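Sorting the odds and ends: how the mixed bin works

January
By Lizeth Bermúdez
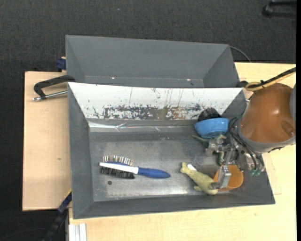

Heriberto Grajales wants to know why the pet brushes keep ending up with the toys and the kitchen things, and whether it would be so hard to give them a shelf of their own. He raised it at the last swap morning and he has a point, so this month's item is on the mixed bin and what we do with it.

Every donation that comes into the Paucar Street room goes across the sorting table first. Clothes, books and dishes in sets have their own places and always have. What is left over goes into a gray bin, and that is where you find a double-sided grooming brush next to an animal toy and an orange cup or bowl. None of it belongs together. It is only there until someone has time to look at each piece.

In the fall we let that go on too long. By the time the holidays came there were 7 bins under the table, and people had started adding to them without looking at what was at the bottom. We have now gone through all of them, and more than 400 items went out to the shelves, to the free table or to the trash.

The rules for the mixed bin are now these:

Keep it to a single layer. If you can't see the floor of the bin anywhere, it is time to sort it before anything else goes in.

Grooming tools go to the pet shelf, next to the leashes and bowls. Pull any hair out of the bristles and wash the brush in warm soapy water. On the double-sided kind, check the pin side for bent pins. One or two can be straightened with pliers. If a whole row is flat, throw the brush out. Leave them to dry with the bristles down, on a towel, so water does not sit in the base.

Toys get looked over for splits, loose parts and anything sticky. Soft plastic ones can be washed in the sink. If you can't tell whether a toy was made for a child or for a dog, put it with the pet things. We had a long talk about this one and that was where we ended up.

Single cups and bowls go on the odd dishes shelf at 50 cents each, any size, any color. Chips on the rim mean it goes out. Plastic ones with deep knife marks or a smell go out too.

Tags stay on if they are clean. If a tag is hanging by a thread, snip it off close to the seam.

As for the bins themselves, several are scuffed and taped and have been with us since the Kosside building. They still hold things and we are not replacing them this year. Wipe them down when they are empty - a damp cloth is fine, and please don't use the scouring pads, which have done enough already. Loose tape should be pulled off and put on fresh, as crumbs and pet hair collect under the edge.

Heriberto's shelf for the brushes is up, on the wall by the back sink. Yaneth Usuga cut down an old bookcase for it. It holds two rows and there is a hook at each end for the leashes. The label is in pencil for now.

We could use more people on sorting, mainly in the hour after the doors open. It takes 2 to work a bin properly, one to pick and one to carry. Sign up on the sheet by the door or just come to the table.

Still wanted: dish towels, rubber gloves in large, and a drying rack that folds flat.

Comments (3)

Nelly Bedoya
Can the wash instructions be taped up over the sink? I never remember which side goes down. Also I have a drying rack you can have, it folds but one leg is a bit stiff.

Vasilis Dimitriou
I bought one of those double-sided brushes off the free table last year, or took it I should say. Works well on our old spaniel. The pins are good for the ears and the other side for everything else. If another turns up my sister would like it.

Lizeth Bermúdez
Nelly, yes please to the rack, and I will write the instructions out. Vasilis, have her look on the new shelf, left end.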